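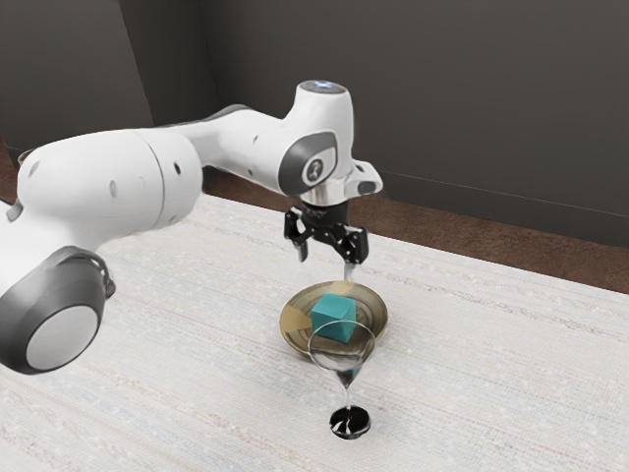
The Good Plates

My aunt Rehema kept two sets of plates in the house on Onmont Street, and as a child I believed the second set belonged to somebody else. They lived in the tall cupboard by the stairs, wrapped in tea towels, and we were no more likely to eat off them than off the church roof.

"Those are for company," she would say, whenever I was caught with the cupboard door open, and I would look around the kitchen at the six of us — cousins, neighbors, old Mr. Vlachou from upstairs with his napkin already tucked in — and wonder what company was, if it wasn't this.

The year I turned eleven she got a letter from Ermira, her friend from the sewing room at Petkov, whom she hadn't seen since they were both young and thin and forever borrowing each other's coats. Ermira was coming through on the evening train from Dandarham and could stay for supper if it wasn't any trouble.

Well, it was a great deal of trouble, and I had never seen my aunt so happy. She washed the curtains. She sent me out for butter and then sent me out again for better butter. Late in the afternoon she opened the tall cupboard, took down the plates, and unwrapped them one at a time on the bed, where they looked smaller than I'd imagined, with a thin blue line around the rim and a chip in one of them that she turned toward the wall.

At seven the stew was ready. At eight she moved it to the back of the stove and told us a story about Ermira and a runaway goose, which I suspect she was saving for Ermira to tell. By nine my cousin Nandini had fallen asleep with her cheek on the tablecloth, and the telephone rang in the hall. There was snow on the line past Vollgate, a foolish early October snow, and the train had turned back.

My aunt stood out there a good while after she'd hung up. Then she came in, smoothed her apron, and gave Nandini's shoulder a little shake.

"Sit up, sweetheart," she said. "Krešimir, would you pass me your plate? No, the blue one, it's right there in front of you."

She filled it to the rim, and then she filled mine, and the one with the chip she kept for herself.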